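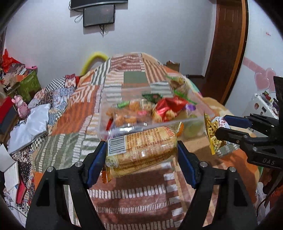 Abernathy Robotics Club – Demos and Open Days

How to run the snack sorting demo

Updated 1/18/22. Read before the May open day, esp. if you missed the run-through at Plernport.

Two grippers, one clear box of wrapped snacks, one visitor asking questions the whole time. Whole thing takes 13 minutes if you keep moving.

Before doors open
Check pads on both grippers. Wipe them, dry cloth only. Grease from crisp packets gets everywhere.
Fill the box with a mix. Foil, clear film, small bags, at least one fat wrapped cake or roll. All the same shape = boring demo.
Batteries. Spare set is in the Flomix crate, not the blue one.
Open Grirnura, start a new session, name it properly please. We had 23 called "test" last time.

Picking up a loaf-shaped pack
Come in from both sides, a pad near each end. Keep it level-ish, a slight tilt is fine. Close slowly and stop when the film starts to crinkle. Squeeze harder and you get crumbs.
Lift clear of the rim before you go sideways. Everyone forgets this.

Small bags
Pinch the edge, dont grab the middle. Second person does these from the right so you're not clashing. Call out "in" and "out". Feels silly, works.

Letting visitors try
One at a time. Show them the squeeze first with nothing in the grip, then hand over. Kids go for the shiny red wrappers, let them. If a pack drops, leave it and carry on, pick up at the end.
Shiny film throws reflections about, so if the preview looks odd turn the pack a bit and try agian.

Afterwards
Save session, check the count went up. We're on 2,605 picks, 165 of them from the last open day.
Pads off, wipe, back in the tin.
Split packs go in the bin. Unopened ones back in the snack tub for next time.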